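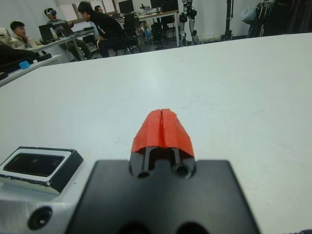 My mother's sourdough starter turned 30 this spring, and I promised a few of you I'd write down how we keep it going, so settle in, this may take a few posts.

She got it from a neighbor, Despina Neagu, in a mustard jar with a saucer for a lid. It has lived in four kitchens and survived one very long car ride on my lap.

I feed mine 100 grams of flour and the same of water every morning, right after the coffee goes on. If I'm going away it goes to the back of the fridge, and it has always forgiven me (even after three weeks in April, when it smelled like nail polish and I nearly cried!).

For one loaf I take a good scoop of starter, 300 grams of water and enough bread flour to make a dough that still sticks to your fingers a little. Salt goes in after half an hour. My mother puts it in right away and her bread is better than mine, so do as you like.

Then fold it whenever you walk past. I used to set timers and it made me so cross with the whole business.

Bake it in a lidded pot, hot as your oven goes, and please let it cool before you cut it. I have never once managed this myself, but my aunt swears by it.

I'm drying some starter to mail this week, so send me a note if you'd like an envelope.

Search posts and people

Comments

Samah Filali: Yes please to an envelope! Does rye work?

Primo Gentile: Mine smelled like that too and I threw it out. Now I'm sad.

Hậu Mạch: Made this last night, gone by breakfast.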